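Zedside Community Help > Mailing and Packing

Kitchen scale gives a different weight each time for small boxes

Posted by prindbridge_shop, 2019-03-31

I weigh small cardboard boxes on a digital kitchen scale before buying postage. The same box, packed and taped, read 682 g, then 15 g less a minute later. The scale sits on a table with a printed cloth over it. Fresh batteries made no difference. Is the scale faulty, or is it the setup?

awwad

Buy a postal scale. Kitchen ones are for flour.

praleck

Check the setup before replacing anything. A scale of this type measures the load passing through its feet. Cloth compresses unevenly, and a fold under one foot can tilt the body enough to change the reading. Put the scale on the bare tabletop or on a rigid board.

Then run this check:

Turn the scale on with nothing on it and wait for zero.
Set the box down in the center of the platform, flat, and let go of it completely.
Wait until the display stops changing, then write the number down.
Lift the box off and confirm that the scale returns to zero.
Repeat 3 times.

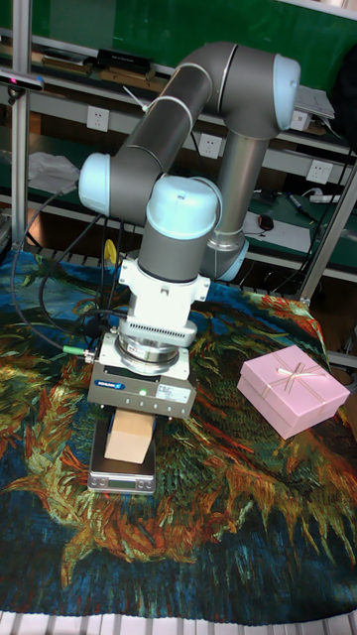

If the box is larger than the platform, make sure no edge of it touches the table or the cloth. A gift box with a ribbon should be weighed with the ribbon on, and the loose ends must not hang down onto the surface.

Readings within 2 g of each other are acceptable for postage. If they still vary more than that on a hard surface, the load cell is probably worn and the scale should be replaced.

prindbridge_shop

Moved it to the bare table. All readings now within 2 g. Thanks.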